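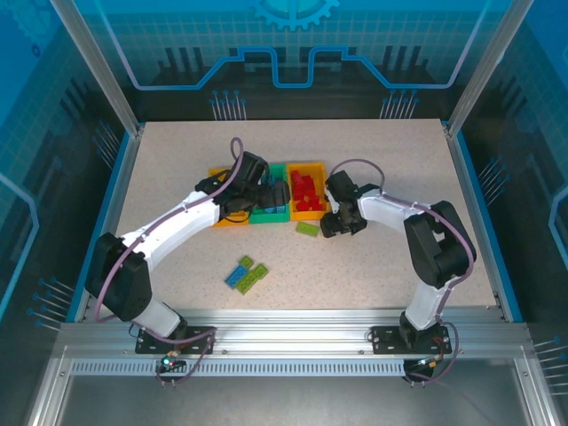

Two Arms on One Rail: Three Weeks with the Sirnex Bench Cell

Robots & Automation > Tried and Tested
Last updated: 2023-07-25
Print this article | E-mail this article

The first thing that Paraskevi Deligiannis did with the new cell was to tip a bag of toy bricks on its table. She teaches automation at a training center in Bretoddale, and she had to decide before the autumn if the center should buy it.

The Sirnex is a closed cabinet with two arms, which stand on the same aluminum rail at the near edge of the table. The supplier, Otano, delivers it with the walls already printed in a blue circuit pattern. I found this a little loud, but the students like it. Assembly took us one long afternoon, most of it spent on the cables.

The exercise is simple to explain. Bricks lie on the table, bins stand at the back, and each color must go to its own bin. To do it with two arms that share the same small space is less simple.

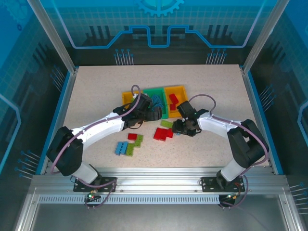
Both arms above the table, with part of the bricks still to be sorted.

The software lets you give each arm its own zone, or let them share the middle. With separate zones all went well from the first day. With the shared middle, the arms became too polite – one waited for the other, and then the other waited also. An update from Otano made this better, although Deligiannis still prefers the zones for beginners.

We ran 287 picks during the last week and wrote down the result of each one. In 207 of them the brick went into the correct bin at the first try. Most of the others were a brick dropped on the way or put down too early, so that it stayed on the table 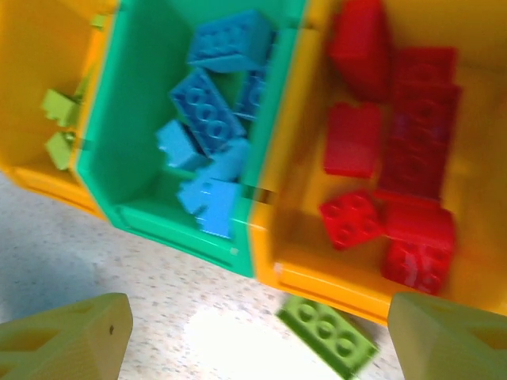 in front of the bins, where the arm must approach very low to take it again. Sirnex has a setting for this, called "near lip", but it is hidden deep in the menu and the manual gives it only 2 lines.

The wrist cameras are the best part of the kit. Students can follow the view from the gripper on a laptop and understand quickly why a grasp fails. Strong light from above is a weak point, because the speckled table top reflects it. We turned off one ceiling lamp and the results improved.

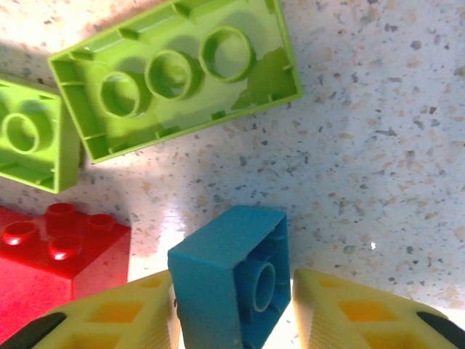
A blue brick between the yellow fingers, seen from the wrist.

Bricks that lie upside down need some patience. The fingers can take them by the outer walls, but the program wants to be told which side is up, and for this you must label your own pictures. Roughly 40 were enough for us.

Compared with the Raptis trainer, which the center has used since March of last year, the Sirnex is slower to start and has a poorer manual. On the other side, the Raptis has only a single arm, and its software is closed. Deligiannis has asked Otano for a price for one cell with a second set of fingers, and she expects the answer before the new course begins.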